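3 min read

I've regrouted two walls with Bameck ready-mixed now, and the second went far better! Rake out the old stuff first (boring, I know), hoover the joints, then push the new grout in with a float held at a slant.

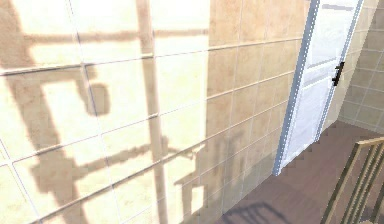
Beige tiles with light grey grout, in sun and shade.

Leave it 10 minutes before you wipe, and wring that sponge right out – I didn't the first time and washed half my joints away. Buff off the haze later with an old towel. One 240 ml tube did my splashback with a bit left over.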